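Servicing the Garment Cell After the June Inspection

The garment-handling cell, designated Lorgate in our internal records, passed its June inspection with two findings. Both concerned the grippers. The following notes set out the work that resulted and the settings now in force, for colleagues who maintain cells of the same type.

The first finding was finger wear. The fingers are checked every 100 hours of operation, and the inspector noted that the gap had drifted on the left arm.
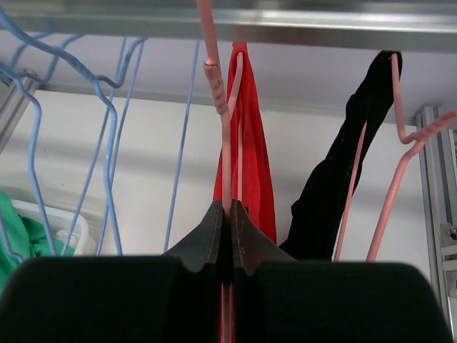

Finger alignment is now set with both arms at their rest position and the power to the joints removed. The fingers are closed without load, the fixing screws are loosened, and the gap is made even from base to tip before the screws are tightened again. The closing force is then tested on cloth and on wire. Wire is the harder case. On the coated hangers we close on the neck, just below the twisted section, with the wire running straight down between the two fingers. Scuffing on the finger faces is acceptable; a chipped edge is not, and a finger so damaged must be replaced as one of a pair.

The second finding was that the closing force had been left at a single value for all items. Mutua Minja has since prepared two settings. The value for hangers stands at 30 on the controller scale and the value for cloth at 16. Thick fabric needs less force than we first supposed, provided the fingers close on a fold and not on a flat edge.
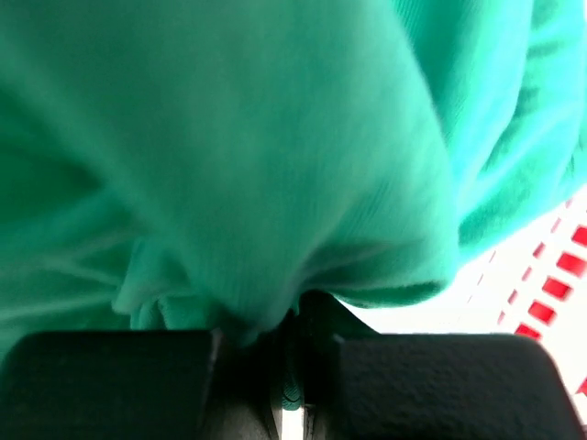
Green cloth held between the gripper fingers.

Cable routing was reviewed at the same time. Each arm must be moved slowly through its full reach, by hand where the joints allow it, while a second person watches the cable for pulling or rubbing. A loop that looks generous at rest may be short at full extension – this was the cause of an earlier stoppage, recorded under job 169. Ties should be snug enough to hold the cable but loose enough to turn.
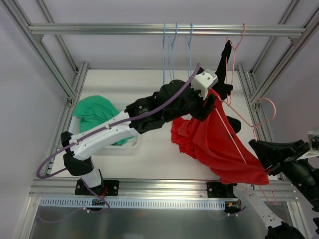
The base plates come last. Their bolts are tightened in a cross pattern and marked with paint pen, so that any later movement can be seen without tools. The rail is wiped with a dry cloth only. Oil on the rail finds its way to the hangers, and from there to the fingers, and the force settings then cease to be reliable.

The complete procedure takes up to two hours with two people. The revised sheet is kept with the cell and replaces the earlier version, which should be discarded.

Print this post
E-mail this post

Last updated: June

Recent posts
Replacing the controller fan on the Brement cell
Notes on labeling spare fingers
Sugiyama bench: revised start-up order
Storage of cables between jobs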